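November, late, tea gone lukewarm next to me

So I finally started on the odds and ends!! I've been promising myself this since we moved in and tonight I just sat down after dinner and did it. Well, some of it. The box from the Grollgate apartment is still taped shut and I'm pretending I can't see it.

The thing with odds and ends is that every single one makes you stop. I found the little wooden boat from Mirard and lost a good ten minutes to that (the mast is snapped but I can't throw it out, I just can't). Then a whole envelope of buttons, then the receipt for the Chauvin lamp we returned, then about 1,500 rubber bands, or that's how it felt. Why do I keep rubber bands? I never reach for one. When I need one I go and buy asparagus.

Agathe Langlois called in the middle of it and I put her on speaker and kept going. She says to sort by what a thing is made of, so metal with metal, plastic with plastic. I say sort by which drawer you'd look in first. We went back and forth on this for ages and then she told me about her sister's kitchen in Predlow, so I got through a lot of buttons.

What I really like is a big bin for this, with sides high enough that nothing rolls off the table. A roll of tape, a green building-block plate, something silver and crumpled that looks like foil, all in together, and you take them one at a time.

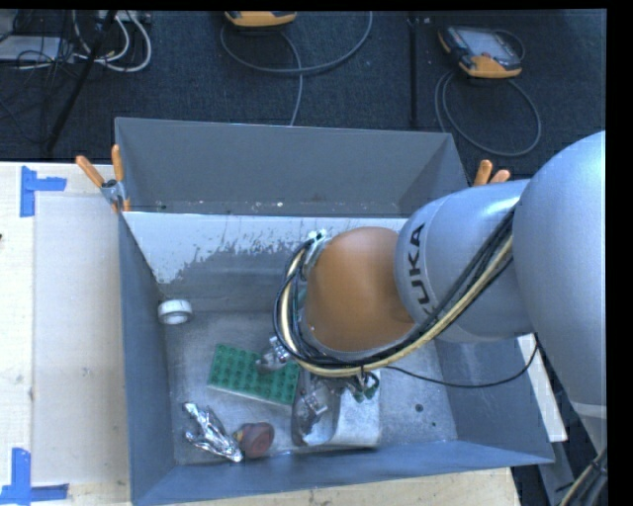 ## Where things are going (for now)

Tape goes in the hall drawer with the scissors, because that's where I always look and it's never there. Building-block pieces go in the blue tub upstairs, plates standing up along the side so they don't scratch. Foil gets flattened if it's clean and tossed if it isn't, no more saving it "for later."

Buttons, I don't know yet. Agathe wants them for a cushion. I said maybe.

Tomorrow I need labels and a second tub, and I have to call about the shelf. Bed now, it's way past eleven and my back hurts from the floor.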